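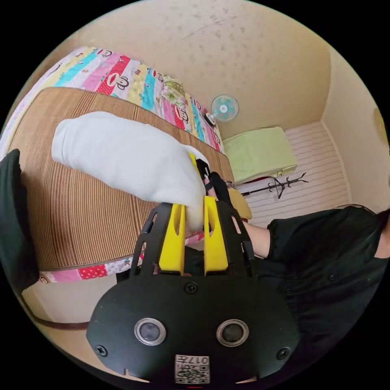

A bunched white fabric item in front of a bed laid with a woven mat and a patchwork quilt.

Plemisard, the textile care information service, has published its revised guide to folding and storing household fabrics in small bedrooms. The guide was released in April and replaces an edition that covered linen closets only. It deals with garments, bedding and sleeping mats kept in rooms where the bed is the only large flat surface.

The revision draws on 1,873 replies to a household survey run by the storage firm Grokent. Respondents were asked where they fold clean laundry, where they keep it between seasons, and which items they find hard to store. The bed was the most common folding surface. Fleece was the item most often named as hard to store, ahead of quilts and towels.
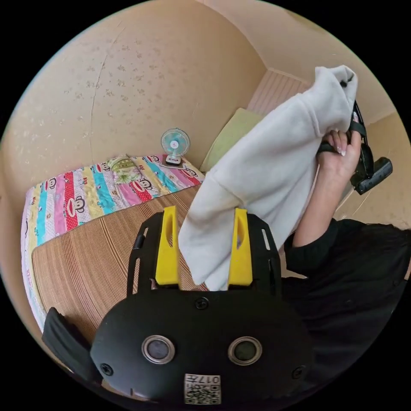 Fleece has a section of its own in the new edition. It traps air between its fibers and returns to full thickness soon after it is pressed, so a stack of folded fleece tends to lean and slide. The guide advises holding the garment up by the top and letting it hang for a few seconds before the first fold. A white fleece piece held up near the bed in this way drops into soft folds, and the sleeves or side panels can then be turned in along those lines. The garment is laid face down, folded in thirds lengthwise and rolled from the hem. If it has a hood, the hood is turned back over the roll as a cover.

Woven mats are treated as a folding surface as well as bedding. Bamboo and rattan mats are firm enough to fold on, but split strips can catch on knitted or brushed fabric. Users are told to run a palm along the strips before laying clothes down, and to spread a cotton sheet over any rough area. Mats going into storage should be rolled in the direction the maker specifies and tied loosely at both ends.

Patchwork quilts should be refolded every few months, with the creases moved each time to keep the strain off the same seams. Printed cotton panels should be stored away from direct sun.

Pádraig Lenihan, who edited the guide, said the fleece section was rewritten twice. "The first draft gave a flat fold. We tested it against the roll on 151 garments, and the roll held its shape better on the shelf," he said.

The guide has 100 pages. A first printing of 300 copies will go to laundries and housing offices, and a large-print edition is being prepared.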